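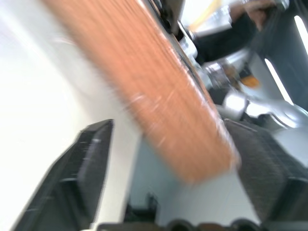 View from the wrist cam, arm moving, a hand at top right

Fleser arm build, wrist camera blur
Posted in: Home and Shared Shop Builds

cl_yuen
8/29/18
Got the wrist camera streaming last night. Picture is one grab from it. The big orange streak is what I get on anything close to the lens while the arm is moving. Gripper finger at lower left is readable, everything past it is mush. Exposure is on auto and the shop lights are overhead tubes. Arm is the Fleser kit with the Obura controller, speed set to 20 percent. Do I need a different camera or a slower arm?

mutiso_s
Neither yet. Turn off auto exposure and set it by hand. Your left side is blown out white, so you have light to spare. Start at 1/248 and go shorter until the picture gets too dark to use.

Tramudus_fan
I'd disagree. Shorter exposure helps but a cheap rolling shutter sensor will still skew when the wrist turns. I went through three of them before I bought a global shutter board. Save yourself the month.

mutiso_s
Skew and blur are separate problems. What he posted is blur. He can fix that for free tonight and then see if skew is even an issue at 20 percent.

oldbench
Is the mount printed? Mine flexed on every start and stop. Looked exactly like a camera problem and it was four loose screws.

cl_yuen
Printed, yes, 100 percent infill. I'll check the screws. Frame counter said 722 when I stopped it and most of them look like this one, also the ones where the arm should have been settled.

oldbench
If they blur when it's settled I'd look at the mount first. Push on it with a finger while you watch the stream.

pkr
Keep your hand out of there while it's live — I don't care what speed it's at.

cl_yuen
E-stop is in my other hand, but point taken.

mutiso_s
Does the Etotura driver let you lock gain too? If you only lock exposure the gain will hunt and you'll get noise.

cl_yuen
It has a gain field. It was grayed out with auto on. Will try both tonight and post another grab.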